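Testell Creek Bank Survey
Student project report, Lozano field course

3. Results

We surveyed 18 plots along Testell Creek in August, from the Flellora footbridge down to the old mill road. Each plot was measured for slope, plant cover and the size of loose stones at the waterline.

Seven plots had bare soil on the upper bank. All of them were on the outside of a bend, where the current runs faster. Plots with willow or sedge had less fresh erosion – the roots seem to hold the soil even where the slope is steep.

Two plots near the footbridge were left out of the slope table. The bank there had been rebuilt with fill, and our readings did not agree with each other.

4. Stone texture

Stones were sorted by feel into smooth, medium and rough. Rough stones were more common upstream. We did not test what they are made of, so we can't say if they come from the Flolonach ridge or from the road fill. A second visit after the spring high water would help with this. 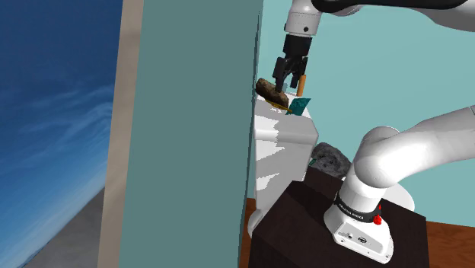
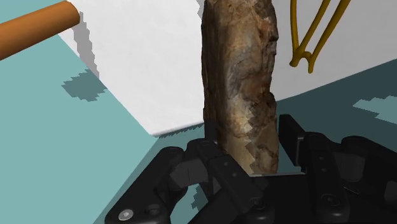
Figure 2. Computer-rendered views, each with a brown, rough-looking object at a black gripper.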